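# White Boards, Various

Welcome to the gallery for the Karnley office refit, which has reached the stage where everything is white and leaning on something. We took the room on in March with a plan by Remo Leone, a drawing on the back of a Warasness invoice, and the belief that shelving comes in standard sizes.

It does. The alcove does not. It measures 268 centimeters at the top and 265 at the bottom, and Fikri Chin has now measured it often enough that we've stopped asking. Marisa Mazza, whose family name is on the door and therefore on the bill, would like it known that she suggested a filing cabinet.

The boards came from Trudier, 30 of them, wrapped in enough paper to wallpaper the hall. So far 10 have been marked with their shelf numbers. The other 20 are waiting for us to agree on whether shelf one is the top or the bottom - a debate now in its second week.

Pictures were added 3/23/24. Click for the large versions if you are very fond of white.
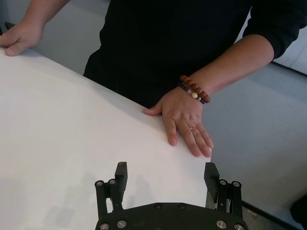 White board, black sleeves, beads at the wrist.
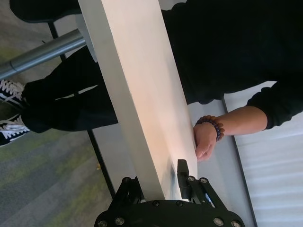 Edges are the part of this job I think about at night. Every board has one good long edge that should face the room and one that should face the wall, and under the office lights they look exactly alike until the shelf is up and full of binders. Bayu Latuheru says to run a thumb along both and trust the thumb. I prefer to get the board up off its face, as in the second picture, with a hand against the side, and look at how the light takes it: warmer on the broad face there, grayer down the narrow edge. Then I put a pencil tick on the wall side and Arturo Bianchini rubs it off, thinking it's dirt. We are switching to tape.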